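The power went out in Vonbridge again on Tuesday, and this time it took most of the evening with it. I was halfway through making dinner when the stove clock went dark, then the fridge went quiet, and then my whole street did that thing where everybody steps onto the porch to see if it's just them. It wasn't just us! By the time I got a signal on my phone, the utility's outage map showed 263 homes without service, nearly all of them on the east side between the river and Aitken Road.

I called the outage line this morning (27 minutes on hold, and yes, I know the hold music by heart now) and got a fairly straight answer. A switch failed at the Punent substation a little before 6 p.m. The crew put in a temporary part and had the lights back on at 10:40, but the permanent one has to be ordered, and until it's in, the east side is running on what the woman on the phone called "a workaround." I didn't love hearing that.

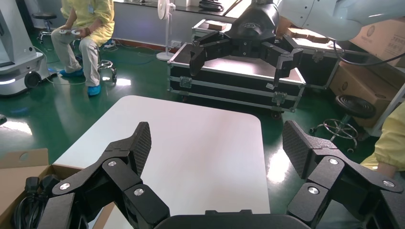 The bigger news, at least for those of us who keep buying bags of ice, is that the town is finally going ahead with its cord and battery loan program. You may remember it got talked about last winter and then sort of drifted off. The plan is for the library on Aitken Road to lend out portable battery packs, heavy-duty extension cords and a few lanterns, the same way it lends out cake pans and fishing poles. You'll need a library card and a signature, and you can keep the stuff for up to 13 days.

I stopped by to ask how it's going to work. The packs are on order and should be ready to borrow in September. They'll run a phone, a router and a small lamp through the night, or one of the smaller medical machines for a good part of it. They won't run a space heater, and the front desk would really like people to stop asking about space heaters.

People who depend on a breathing machine or keep medicine cold can get on a priority list now, ahead of everybody else. It's a one-page form, and you can fill it out at the desk or have it read to you over the phone — my neighbor did hers that way and was finished before her coffee was.

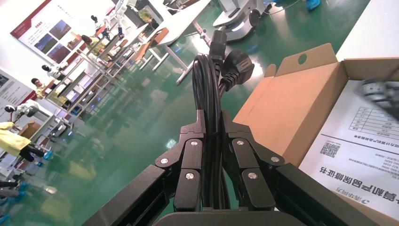 *Power cord, coiled up.*

If you've got spare cords sitting in a closet, the library is taking those too, as long as they have a three-prong plug and no cracks or tape. Wind them up before you bring them in, please. I dropped off two and kept the orange one, which I'm attached to.

The money side is pretty simple. Each household on the east side is also getting a $6 credit on the next bill for Tuesday's outage, which you don't have to apply for. It won't cover what was in my freezer, but I'll take it.

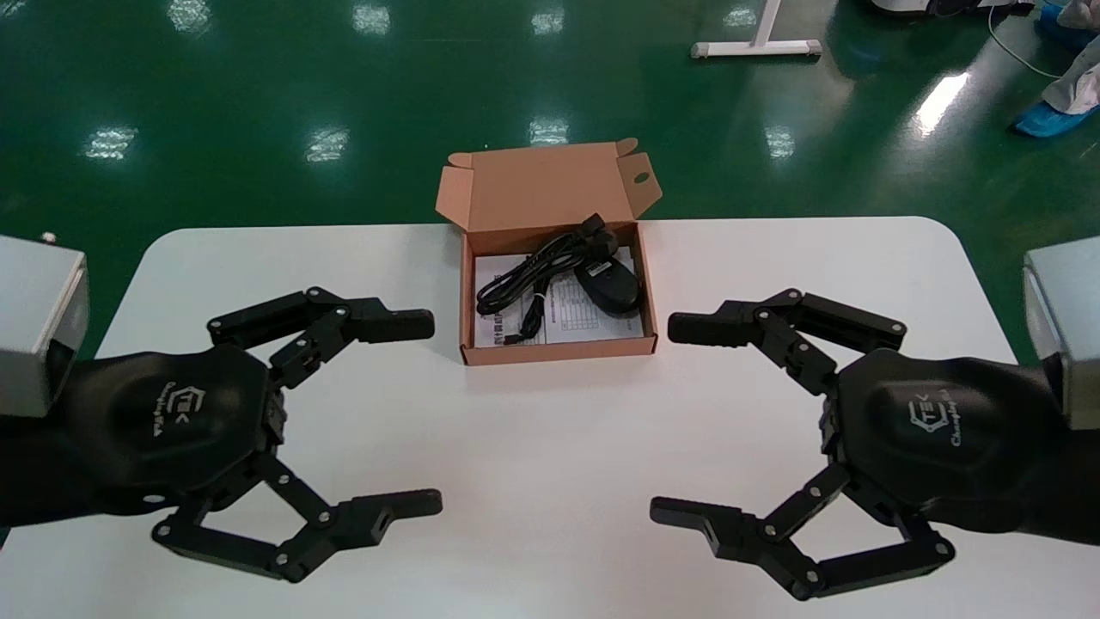
**VONBRIDGE, September** — The town has set aside 600 dollars for replacement cords and bulbs in the program's first year, with the battery packs paid for separately out of the emergency fund. Pickup will be at the side door of the library, open until 8 p.m. on weeknights. Renewals can be done by phone unless someone is waiting.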